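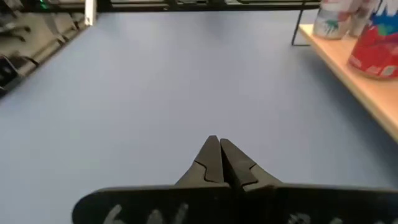

19 Aug 2018. Second run of the Gristik location test, the one where location history is switched off and the app is supposed to stop sending anything that says where the phone is. Same two phones, wiped and set up fresh, new accounts on both. Phone A has history off, phone B has it on. I had been marking units by hand with a paint pen, and I'm giving that up. Look at the white marks on the black plate: one stroke could be a 6, and the ones over on the right don't read as anything. If I mix up A and B the whole run is junk. Printed labels from now on, on the back and on the case.

Setup
Both phones on the test Wi-Fi, traffic going through the Jorkik proxy box with our own certificate installed. No SIM in either. Walked the usual loop in Gonport, harbor lot to the library and back, with the hotspot and the box in a backpack. Gristik opened once at the start, then closed. I didn't touch either screen until I was back at the bench.

Results, phone B (history on)
1124 requests logged over the walk. Most of it is map tiles and the usual system chatter. Location updates go out in batches, coordinates in plain view once the proxy has unwrapped them. Nothing to complain about there. It says it records you and it records you.

Results, phone A (history off)
128 requests. That sounds great until you read them. None has a latitude or longitude in it, so the settings page is telling the truth in the narrowest way possible. But there's a call to an Amato address that carries a list of nearby access points: names, hardware addresses, signal strength. Anyone holding a table of where those access points are can put the phone on a street corner. Gristik holds exactly that kind of table, or says it does in its own developer pages.

So "we do not collect your location" comes down to what you're willing to call a location. I am not willing to go along with their meaning.

Things that could make me wrong, before anyone gets excited:

The Amato call may be part of the ad kit that ships inside the app, and Gristik may never see what it carries. I can't tell from outside. It makes no difference to the person holding the phone, but it makes a difference to what we're allowed to write.

I had the Wi-Fi on. Of course I had the Wi-Fi on, the proxy needs it. A phone on cell data alone might behave differently. The system can scan with Wi-Fi "off" anyway, there's a separate switch for that three menus down, and I forgot to write down how it was set on phone A. Dumb. Redo.

The app might notice the certificate and hold things back. I saw four connections on A that refused our certificate outright, and I have no idea what was in those. Could be crash reports. Could be the good stuff. 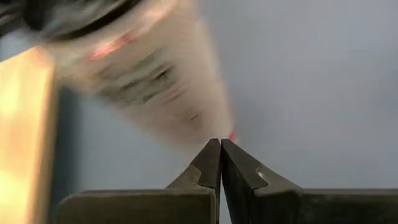 One walk is one walk. The first run had the same Amato call in it, but that was an older build of the app and I hadn't wiped the phones, so I don't want to lean on it.

About the company reply. Their support people answered the question we sent after run one. It says the data is "used to improve services" and is "not tied to your identity." I'd like to see how. The request on A has an ad ID in it, the same ID every time, right next to the access point list. An ID that stays the same all afternoon and moves down the street with you is a person as far as I'm concerned. I reset it halfway through the bench check and the next request had the new one in it, plus an install number that hadn't changed. So resetting does nothing useful if they keep both, and I'd bet they keep both.

They also say the lists are deleted after a short time. No number given. There is no way for us to check a deletion claim from this end and I don't think we should repeat it in the write-up, even in quotes.

Storage note: I capped each log at 3000 lines so the viewer doesn't choke. Neither log reached the cap, so nothing was dropped this time. If anybody repeats this with history on and a longer route, raise it first.

Also the clock on the proxy box was off by 2 minutes compared with the phones. I've corrected for it in the notes file and left the raw logs alone. Please leave them alone too.

To do
Repeat A with background scanning off, and write the setting down this time.
Repeat A with the app installed but never opened.
Get the older build back on a clean phone and see if the Amato call is there as well.
Try the four refused connections with the patched build, if it will run at all.
Ask Gristik in writing whether an access point list counts as location data under their own policy. Yes or no. I expect two paragraphs and neither word.
Check the policy page again in November, when the new version is due, and save a copy of the present one today before it moves.

Logs are in the shared folder under run 2. Phone A is back on the charger with the radio off, leave it like that.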